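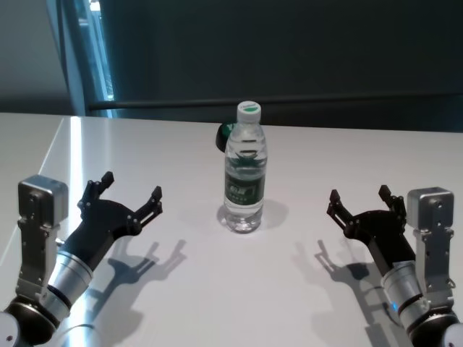
Le kit Donis pour collecter des témoignages : mon avis après une saison

Par Bríd Mac Suibhne, mis en ligne le 12/07/2024

Contexte vite fait. Médiathèque de taille moyenne, un fonds de mémoire orale démarré en novembre, des anciens de la filature et des gens du quartier du canal. Il fallait du matériel que l'on puisse prêter à des collègues pas du tout techniciens. On a pris le kit Donis. 200 euros, acheté sur le budget animation.

Dans la mallette : l'enregistreur, deux micros-cravates filaires, un pied de table, une carte mémoire, un câble USB trop court. Une notice en quatre langues, le français est passable. Pas de casque. Prévoir un casque, vraiment, sans ça on enregistre à l'aveugle.

Prise en main

Bien. Un bouton rouge, une molette, un écran qu'on lit sans lunettes (enfin moi, presque). Hoi-yan Tsao, qui n'avait jamais fait d'entretien, a lancé sa première prise toute seule au bout de dix minutes. Le menu par contre, pénible. Pour changer le format il faut descendre trois niveaux et l'appareil oublie parfois le réglage quand on change les piles. On a perdu une matinée en MP3 alors qu'on voulait du WAV. Vérifier à chaque fois.

Le son
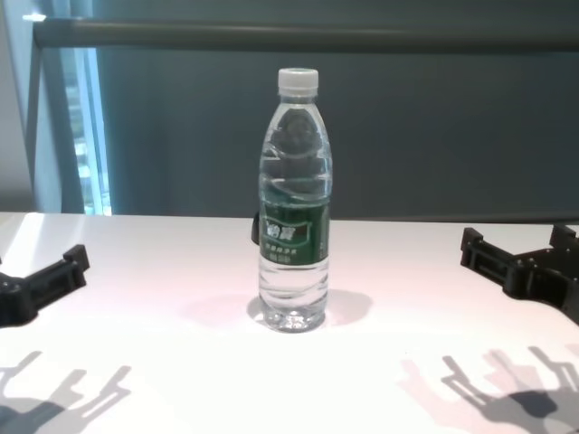 Les micros-cravates sont la bonne surprise du kit. Voix chaudes, peu de souffle, le témoin les oublie assez vite. Le micro intégré de l'enregistreur, lui, ramasse tout ce qui touche la table. Une bouteille en plastique à nervures comme celle-ci, pleine, posée sur un plateau dur, et vous avez chaque craquement dès que quelqu'un l'attrape. Idem les dossiers qu'on feuillette, les bagues. Donc les cravates, toujours, et le micro intégré en secours seulement. J'ai aussi mis un sous-main en feutrine sous le pied, ça aide un peu.

Attention aux clips : la pince est dure, elle marque les tricots fins. Mme Shih avait un gilet en laine, on a fini par la fixer sur le col du chemisier. Frottements garantis avec les foulards.

Autonomie

Piles AA. Le fabricant est optimiste, nous on tient deux entretiens longs, pas trois. Avec des rechargeables de 2000 mAh c'est correct, avec les piles fournies beaucoup moins. L'indicateur de batterie passe de la moitié à vide sans prévenir, il a fallu refaire toute la fin du récit de Zhuoran Tian sur l'arrivée de sa famille. Il a été très patient. La deuxième version est moins bonne, forcément.

Les fichiers

Nommage automatique incompréhensible. Une suite de chiffres qui repart à zéro quand on formate la carte, donc doublons, donc panique au moment du versement. On renomme tout le soir même avec notre cote. Le fichier 2817, celui de la fête de l'école, je l'ai cherché deux jours, il était dans un dossier « temp ».

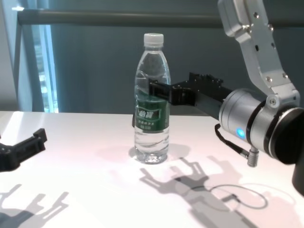
Bouteille d'eau, étiquette vert foncé, table blanche.

Le logiciel fourni, Ukus, sert à découper et à poser des repères. Gratuit, ok pour couper le début et la fin. La transcription automatique je déconseille : les noms propres sont massacrés, et dès que le témoin passe d'une langue à l'autre, plus rien. Yuk-lan Hsieh transcrit à la main avec une pédale et va plus vite que moi avec la correction. Pour l'export, pas de champ pour l'autorisation signée, il faut la garder à part. Dommage pour un produit vendu au bibliothèques.

À plusieurs autour de la table

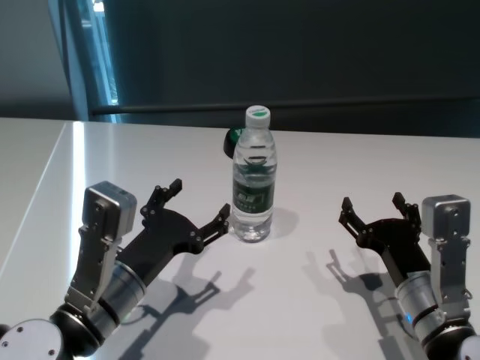 Avec deux micros identiques, le problème c'est de savoir qui est sur quelle piste. Les câbles sont noirs tous les deux, les prises aussi, et l'écran affiche juste 1 et 2. On s'est trompé plus d'une fois. Il aurait suffi d'un repère de couleur, même minuscule, comme la petite marque verte sur le dessus du bouchon blanc. J'ai mis une gommette sur le micro du témoin et voilà, réglé. Toujours annoncer les noms à voix haute au début quand même, pour celui qui écoutera dans vingt ans.

Au-delà de deux personnes, laissez tomber. On a essayé un entretien croisé avec Oi-ling Lau et ses deux soeurs, elles se coupaient la parole, c'était formidable à vivre et très dur à transcrire.

Et le Fodlow ?

Testé en prêt pendant deux semaines. Plus cher, meilleur écran, casque inclus, noms de fichiers réglables. Plus lourd aussi, et la mallette ne rentre pas dans un sac à dos. Si vous restez sur place, regardez de ce coté. Pour aller chez les gens en bus, je garde le Donis.

Les plus : les micros-cravates, le bouton rouge, le prix.
Les moins : menu, jauge des piles, nommage, pas de casque.

Je rachèterais, oui. SAV joint une fois pour un clip cassé, remplacé sans discuter, reçu sous dix jours. Si quelqu'un a trouvé un câble USB plus long qui passe dans la mallette fermée, je suis preneuse, écrivez en commentaire.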